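Natalie Naylor has her sleeves pushed up and a screwdriver behind one ear when she opens the door, and before I've got my coat off she has put a gripper in my hand. "Squeeze," she says. So I squeeze, and two black fingers close on my scarf and hang on to it. I've been writing about robots for a while now and I still grinned like a kid.

The thing I was holding is the Tokska, a hand-held gripper kit that went on sale in February. You hold it, you do a job with it the way you'd do it with your own hand, and what you did gets recorded so a robot arm can learn from it later. Naylor designed the fingers. Her business partner, Jagadeesh Reddy, wrote the software that comes with it (he's also the one who answers the support mail, so if you've ever gotten a very patient reply at 11 p.m., that was him).

I wanted to know how the two of them got into this, and Naylor laughed and pointed at Reddy.

"He was renting time on an arm," she said. "A real one, bolted to a bench, across town. You'd drive over, you'd book your slot, you'd teach it to pick up a cup. And then you'd drive home and look at your own kitchen and think, well, it's never going to work in here."

"It was a very nice bench," Reddy said. "Everything was gray. It learned gray beautifully."

They had met at Rowlands, a packaging machinery firm where Naylor spent years drawing jaws and clamps for cartons. She still talks about cartons with real affection. A carton is a known size, she told me, and it comes down the line facing the same way every time, and you can build a jaw for it and go to lunch. Homes are another matter. The first Tokska fingers were basically carton jaws made smaller, and they were terrible. They crushed paper cups and dropped spoons.

What changed things was the pads. They're blue, they've got a texture you can feel with a thumbnail, and they come in a little bag of spares because you will wear them out. I asked her how many versions she'd gone through and she waved the question away. "Ask me how many I threw across the room," she said.

We'd moved on to chopsticks by then, which was my fault. I'd asked what the hardest everyday thing was to pick up, expecting her to say an egg or a wine glass.

"Chopsticks!" she said right away. "Everybody says eggs. Eggs are fine, an egg is a nice fat thing to hold. A chopstick is skinny and it rolls, and it's lying flat on cloth, so your fingertips have to come down really close to the table without dragging it along. And they never come one at a time. You go for one and you get two."

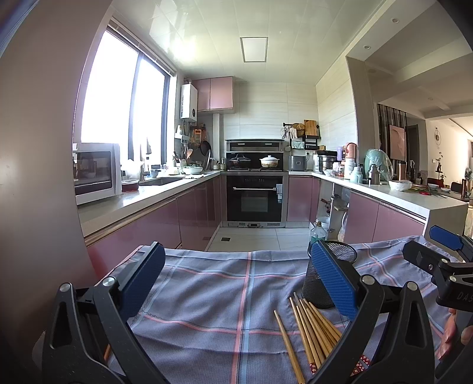

Reddy likes the job for a different reason. Putting chopsticks into a mesh holder has a clear start and a clear finish, he says, and in between there are all kinds of choices a person makes without thinking. Do you take the one off by itself first, or go for the bundle? Which end do you grab? "I've watched people do this for hours," he told me, "and I can tell you who did it from the first second and a half. My mother-in-law goes for the thick end, always. She thinks the rest of us are savages."

He keeps a running total of recordings on a whiteboard by his desk. It said 2926 the afternoon I visited, and under it, in green, 2446, the number he thought were good enough to train on. I asked what was wrong with the others. Mostly boring stuff, he said: somebody started before pressing the button, somebody stopped to answer the phone, a thumb wandered over the lens. He doesn't throw them away, though Naylor thinks he should.

I should say what you get for your money. In the box there's the gripper, the spare pads, a charging cable, a hex key and a printed booklet of nearly 60 pages that Naylor wrote herself and is quietly proud of. There's also a second package, sold through the distributor Siletti, which has two grippers in it for jobs that need both hands. I'd go for the two if you can stretch to it. I borrowed a pair for a week and tried folding dish towels with one gripper and then with both, and the one-handed version was comedy.

I had complaints, and I brought them. The gripper gets heavy. After a long stretch my wrist was sore, and I told Naylor so.

"Yeah," she said. "I know. It's the linkage. I could make it lighter and then it would flex, and when it flexes the recording is lying to you. So right now I've picked heavy. Take breaks." She's trying a slimmer arm with the same cut-out shape, and she let me hold the prototype, and it did feel better, though she wouldn't promise me when it'll be on sale.

My other gripe was the software setup, which took me three tries. Reddy winced at this. The pairing step is getting rewritten, he said, and the new version (they're calling it Bimis, after a cat, please don't ask me) should find the gripper by itself. Until then, page 3 of the booklet has the fix, and I'd have saved myself an evening by reading it.

Who's buying it? Small labs, mostly, plus a few college robotics clubs and more hobbyists than they'd planned for. Naylor had a call from a man who wanted to teach an arm to sort his fishing tackle. She spent an hour on the phone with him, and they ended up talking her into a narrower fingertip for hooks, him and his brother on speakerphone.

I asked whether she uses it at home herself. She does, on the dishes, with the radio on. "It's slow," she said. "My husband's finished drying by the time I've picked up the forks. But I find out more in that half hour than I do all day at the desk."

Reddy was already back at his whiteboard by the time I found my scarf. Naylor walked me out and asked me to send her a list of everything I'd dropped.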